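Frequently Asked Questions: The Draltenell Settlement History Project

We get a lot of mail. Some of it is kind. The questions below come up often enough that Borghild Tangen, who opens the envelopes, asked for a page she could point people to.

Who were the Draltenell settlers?

Two shiploads of families, mostly Norwegian and Swedish with a few Finns who seem to have gotten in the wrong line, who came up the river and stopped at the second set of rapids. The plan was to go farther. The boat disagreed. They wintered on the east bank, and by May enough of them had planted something that leaving would have been embarrassing.

Everyone says Ivar Ekström founded the town. Did he?

He signed the paper. Ekström could read English, which made him the person who signed everything, and over the years signing turned into founding. He has the street, the school and the bronze statue with the hat he never owned. The person who settled the actual arguments was Ulla Granström, his sister-in-law. She kept the store, held most of the debts, and decided where the road would go by refusing to sell the other strip of land. She has a bench.

Why is so little written about Ulla Granström?

She didn't write letters and she didn't care for people who did. What we have is her store ledger, 231 pages of it, and a handful of mentions in other people's diaries, usually complaints. The ledger is better than it sounds. She noted who paid, who promised to pay, and in the margin what she thought of the promise. Trygve Strömberg's page has a small drawing of a goose on it. We have theories.

Was there really a feud between the Ekströms and the Strömbergs?

Yes, and it was over a ferry. Trygve Strömberg ran a flat boat across the river below the rapids and charged for it. Ekström thought the crossing ought to be free, particularly for Ekströms. It went to the county court twice. The judge's second opinion is one paragraph long and reads like a man who wants his lunch. Strömberg kept the ferry until the bridge went in, after which he took up bees.

If you're descended from both families, and plenty of you are, the feud ended at a wedding. Both sides claim to have been generous about it.

How many settlers were there?

The old plaque on the landing says 3000. The plaque is wrong. That number belongs to the whole valley, a generation later, and somebody carved it in granite before checking. The church book gives us 700 names for the first ten years, counting babies, and counting one man twice who changed his name after a disagreement about a horse. We've asked for a new plaque. Granite, we are told, is expensive.

Who lived here before the settlers came?

People did, for a very long time, and the settlers' own diaries say so on nearly every page. The landing was an established fishing camp. The trail Ekström is credited with blazing already had a name and a good deal of traffic. Our older booklets skipped all this in a sentence and a half. The new edition doesn't, and the chapter was read and corrected before printing by people whose families were at that camp. If you have the old booklet with the sailing ship on the cover, keep it for the recipes.

What does the name Draltenell mean?

We don't know. The popular story is that a surveyor misheard a Swedish word for "slow water," and there are two problems with it. The water isn't slow, and nobody has found the word. The name shows up for the first time on a freight receipt, spelled three ways.

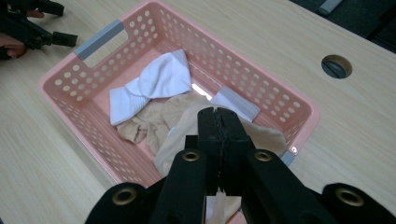 The receipt is in the reading room if you'd like to try a fourth. Jayson Cabanatuan, our archivist, has heard every explanation going and will listen politely to yours, provided it doesn't involve Vikings.

Is the Nikolaidis farm part of the story?

It is, though it comes late. The Nikolaidis family bought the old Granström place after the second flood and found the ledger in the wall of the pantry, wrapped in oilcloth. They could have lit the stove with it. They gave it to us along with a butter churn we hadn't asked for, and we're grateful for both. The house is still private. Please stop walking up the drive.

Can I see the ledger?

You can see it by appointment, mornings only, with clean hands and a pencil. A full copy sits on the open shelf and you can lean on that one as much as you like.

My great-grandfather came over with Ekström. Is he on your list?

Possibly. Send us his name in every spelling you've got, the farm name if there was one, and the parish back home. Please don't send the family Bible. We've received two, both by regular mail, and neither arrived in a calm state.

A word of warning: if everybody who told us their ancestor stood next to Ekström at the landing was correct, the bank would have given way.

What does it cost to join, and what do I get?

The amount is on the membership form, and it hasn't gone up in a good while, mainly through forgetfulness. You get the newsletter, the spring walk, and a vote at the annual meeting, where the coffee is strong and the statue comes up every year.

How big is the collection?

The catalog stands at 3750 items, counting photographs, letters, tools and the churn. Not all of it has been looked at properly. If you read old Norwegian handwriting and have a free afternoon, write to Jayson, and he'll have a box ready before you've finished your sentence.

Do you plan to do anything about the hat?

The statue belongs to the town. We've written to them about the hat. They wrote back about parking.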